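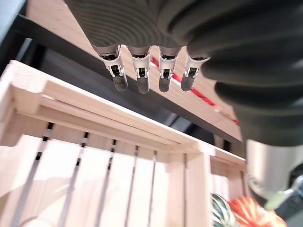 Student Work > Industrial Design Studio > Second Year > Project Reports

Workbench Zoning and Pine Crate Storage for a Shared Workshop

1. Purpose

The report covers the redesign of one workstation in the Bimden workshop. The station consists of a light wooden tabletop, edged by a black metal bar, and a crate of unfinished pine for parts in progress. The project had a materials budget of $200 and was to be finished before the September intake. Two problems were set in the brief: parts migrated from one user's work area to the next, and the existing plastic tubs cracked when stacked.

2. Existing conditions

The room is the ground floor of the former Oyewole woolstore, built in 1828 and re-floored several times. The floor falls toward the street door. All tables therefore sit on adjustable feet, and storage on castors was excluded at the first review.

Users at the station work standing. In the interviews the most frequent complaint concerned the boundary between the working area and the set-down area. Earlier groups had marked it in pencil, which was sanded off with the first spill of glue.

3. Crate

Three materials were considered for the crate: pine, birch plywood and folded steel. Steel was rejected on noise and on damage to finished parts. Plywood performed well in the sample tests but needed edge treatment, and the edge treatment alone took up a third of the labour estimate. Pine was selected.

The timber came from Kamik as dressed boards in a pale colour with few knots. It was left unfinished. Oil and water-based varnish were both trialled on offcuts, and both left a smell that was still noticeable after a week in a closed cupboard. Unfinished pine will mark and grey with handling, and this was accepted by the users at the second review. A light sanding once a year is recommended in the maintenance sheet.

Joints were glued and screwed, with pilot holes drilled for every screw. The first prototype was assembled without pilot holes and split at two corners. Inside corners were eased with 120 grit paper after one user reported a splinter.

Loading was tested with bagged sand to 200 N, applied for an hour. No joint opened. Deflection of the base was visible to the eye but recovered on unloading, and was not measured - a dial gauge was requested and did not arrive in time.

4. Tabletop marking

Tape was chosen over paint or a routed groove. A groove collects dust and cannot be moved. Paint requires the table to be out of use overnight. Tape can be lifted and re-laid in minutes when the layout changes, as it did twice during the project.

Colour was selected by laying short strips of yellow, blue, green and red on the tabletop under the workshop lights. Yellow was weak against the pale wood. Green and blue were legible but are already used in the building for waste streams. Red gave the clearest edge and was adopted. The strip is narrow by intention; the wide tape used in the first layout was read by several users as a hazard warning, and they avoided the area altogether.

The surface was wiped with methylated spirits before laying. Where this step was skipped, the tape lifted at the ends within a fortnight.

5. Sequence of use

Parts are taken from the crate to the working area, worked, and returned past the line. The Cakberg layout method, which the studio teaches in first year, would place the storage at the centre of the station. It was tested and abandoned. Users reached across unfinished work to get at the crate and knocked items onto the floor.

6. Costs

Timber and fixings were within the allowance. Tape was a minor item. The largest overrun was abrasives, where the quantity had been estimated from the plywood option and was not revised.

7. Limitations

The trial group was drawn from one class and most were right-handed. Behaviour at the station was recorded over a single term. The durability of the tape beyond that period is unknown, particularly near the table edge where sleeves and apron ties drag across it.

8. Further work

Hand holes in the crate ends should be widened for gloved use. A lid was requested by some users and has been drawn - see Appendix C - but not built.

Filed under: Studio Projects, Workshop Furniture, Timber
2 comments | 14 shares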